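Putting: how do I stop leaving long ones short?

Asked by Baldur Juhl

I hole most things from 2 feet but anything over 30 paces finishes 8 feet short. Greens at Olleck are slow in February. Is it me or the putter?

Reinhold Reinholz replied:
Probably you. Make the backswing longer and keep the same tempo. Putt to the fringe for ten minutes before you play and don't aim at a hole.
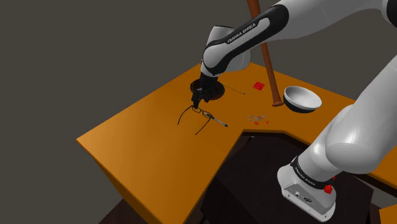
White robot arm over an orange table

Ingeborg Lindemann replied:
Agree with Reinhold. Also check you're hitting the middle of the face. I was out towards the toe for years and lost a lot of distance.

Henrik Buschmann replied:
New putter. Mine cost 300 and I'm no better but it looks nice.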